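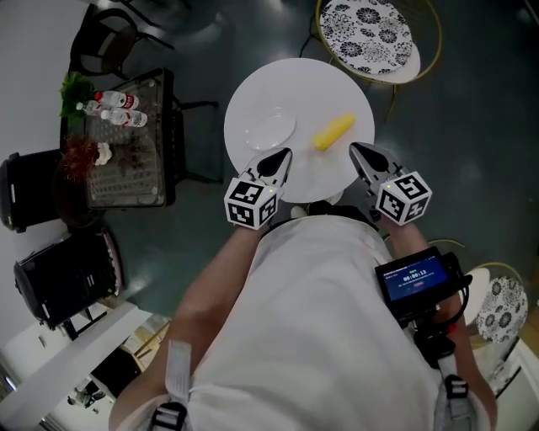
The main business was the upper room and what furniture stays in it when the supper evenings start again in February. Annelore Reinholz had asked for this to go first, as it was carried over twice last year. The present arrangement is the round white table with the gold-framed stools near it, and the dark glass-topped table on the other side with the black chairs. Annelore said the two halves do not look as if they belong to the same room. Prodromos Koutsoukos said he did not mind that, and that guests have never mentioned it. He likes the white table for serving and said a clear plate and a cob of corn show up well on it, which they would not on dark glass. It was agreed that the white table stays where it is.

Indale Supper Room
Staff meeting, 2 Jan 2025, held at the premises

Present: Annelore Reinholz (chair), Prodromos Koutsoukos (kitchen), Kosmas Vasilakis (front of house), Dionysis Kontogiannis (minutes)
Apologies: Jarlath Ó Dubhghaill, who sent written comments on the stools and the floor

Minutes of the last meeting
Read and accepted with one correction. Under "Lighting," the words "back stairs" should read "front stairs." Kosmas asked that the old version be taken down from the notice board. Done before the meeting closed.

1. Stools
Jarlath's note was read out. He would like the black-and-white floral cushions replaced with something plain and darker, on the grounds that white seats do not suit a room where people eat with their hands. Kosmas disagreed. He wipes the cushions himself at closing and has not found them hard to keep up. Annelore had a price from Flestero for recovering them, at $78 a seat. Prodromos thought this was a lot for a stool. There was some talk of slip covers, but nobody present could sew and the matter was left there. The floral cushions stay for the coming season. Kosmas will look at them again in the summer and report if any need recovering.

The stools are not to be carried down to the lower level for overflow seating. Two of the staff have been doing this. The folding chairs in the closet are for that purpose.

2. Glass table
Annelore wants to use it as the water and drinks table and to stop seating people there. Kosmas said that this is half done already, as staff tend to leave bottled water on it. Prodromos said that if it is going to be the water table it should look like one, with the bottles standing up on a tray and glasses beside them.

There was a longer discussion about the plants. Dionysis said the green plant and the reddish dried arrangement take up room that the tray would need. Annelore would like to keep the green plant on the table and is willing to lose the dried flowers, which came from the old front desk. Kosmas asked for the dried flowers to go on the white countertop. Prodromos did not want anything on the countertop that sheds. They will go on the shelf by the coats for now.

Agreed: drinks tray on the glass table, green plant to stay, dried flowers to move. The black chairs with the white trim may stay for anyone who is waiting to be seated.

3. Floor
Jarlath wrote that the floor shows every footprint under the evening lights. Annelore agreed that it is a glossy floor and a dark one and said there is not much to be done about the color. Kosmas has been using the Mägi cleaner and thinks it leaves streaks if too much goes in the bucket. The label says 100 ml to a bucket. He had been pouring by eye. He will measure it from now on and Annelore will look at the result next week before anything else is bought.

Dionysis raised cables. Any cord running across the floor in the upper room is to be taped down or moved before guests come up. Kosmas to check this as part of opening.

4. Corn supper
Prodromos presented the menu for the first evening. Grilled corn to start, on the clear plates, then the bean stew, then the lemon cake. He has tried the corn with three butters and prefers the one with smoked paprika. Annelore asked about corn in February. Prodromos said the supplier at Okness can get it, though he will not promise the size of the cobs until he has seen a crate — and if they are poor he will switch to leeks.

A full cob hangs over the rim of the smaller plates in the kitchen. Prodromos suggested cutting the cobs in half. Kosmas would rather serve them whole, with a finger bowl between each pair of guests. Whole cobs were agreed by three to one, Prodromos against.

Doors at 6, last plates cleared by 10. Price to be settled by email.

5. Other business
The chair nearest the corner wobbles. Dionysis to tighten it.
Kosmas asked who has the second key to the linen closet. Jarlath is thought to have it. Dionysis to write to him.
Annelore asked that the corn prepared for trials be logged with the other kitchen stock. Prodromos agreed.

Actions
Kosmas: measure floor cleaner, check cords at opening, find a tray for the glass table
Dionysis: move dried flowers, tighten chair, write to Jarlath about the key
Prodromos: call Okness about the corn
Annelore: tell Flestero we will not be ordering, send round the supper price

Next meeting to be held once the first crate has been seen. Prodromos will give the others two days' notice.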